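About Cillon

Cillon reads the small print on home moving quotes. Umut Sezer and Nokuthula Oosthuizen started it after one "fixed" price grew twice before the truck was even unloaded.

We don't much believe in star ratings, and you shouldn't take ours on faith either. We have read 1,077 quotes so far. In 428 of them, the stairs fee was on the last page.

What we charge

A flat fee, paid by you. Movers can't pay to be listed, though a few keep asking.

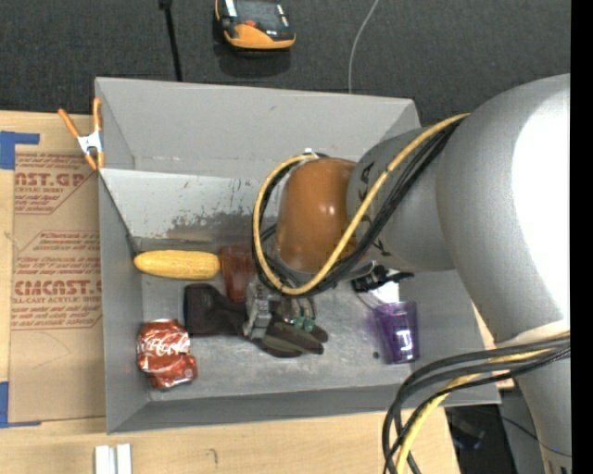
Who checks our work

Mostly readers, who write in when we get a fee wrong. Corrections go up on the Yaman page every January.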